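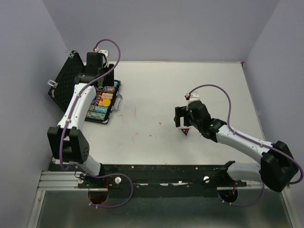 21 September 2021

Woke at five again, no idea why, and lay there listening to the gulls having their row on the chip shop roof. Gave up at half past and made tea. The kitchen smelled of last night's vinegar, which is my own fault for starting the chutney at nine in the evening like a madwoman.

So, the chutney. Six jars of green tomato, and I'm pleased with it, though it's darker than last year's and I think I let the onions catch. Inna Kravchuk gave me her recipe in the spring and I've only now found it, tucked inside the seed catalogue (where else). She puts in a good spoonful of caraway and 300 grams of raisins, and I had 200 and a handful of sultanas that had gone a bit hard. Anyway it's in the cupboard now and I mustn't touch it until the end of October. I give it a week.

Went up to the allotment after breakfast. The beans are finished, really finished, all yellow and rattling, so I pulled the lot and left the roots in. The squash are still going! I found another one right under the leaves by the water butt, a proper whopper, and I must have walked past it for a fortnight. Cut the stalks back and propped them up on tiles to get some sun on them. Reynaldo Tolentino was on plot 74 digging out couch grass and swearing at it in a very gentle voice. He gave me a carrier bag of plums and I gave him two courgettes he plainly didn't want. He says he's putting garlic in early this year. I said I'd wait and see, and then came home and ordered some. Two kinds, a soft one and a hard one, and I've already forgotten which is which.

Slugs have had the pak choi. All of it. I'm not even going to write about the pak choi.

Lovely rang at lunchtime while I was trying to eat a sandwich over the sink. She and Shiela Lacson want to take the early train on the Saturday for the apple day, which means me getting up in the dark, but I've said yes. Then she talked for ages about her sister's kitchen and whether you can paint over tiles. I don't know if you can paint over tiles. I said yes to that as well, so if it all peels off I shall be hearing about it until Christmas.

Afternoon was meant to be letters and instead I sat on the back step and stoned plums with the radio on. There was a play about a lighthouse and I missed the ending because the man came about the gutter. He stood and looked at it for almost a minute, said "hmm", and is coming back with a longer ladder. Didn't say when. My hands are purple right up to the wrists and it won't scrub off, I've tried lemon.

Plum jam tomorrow then, if I've got enough sugar, and I don't think I have. Need jars too. Shiela Espiritu has a whole box of them under her stairs and she did offer, so I'll pop round on the way back from the post office and take her one of last year's chutneys as a thank you.

Cold tonight, had to hunt out the big cardigan. There's a hole in the elbow I'd forgotten all about. Must find the green wool. Bed now, with the garlic leaflet.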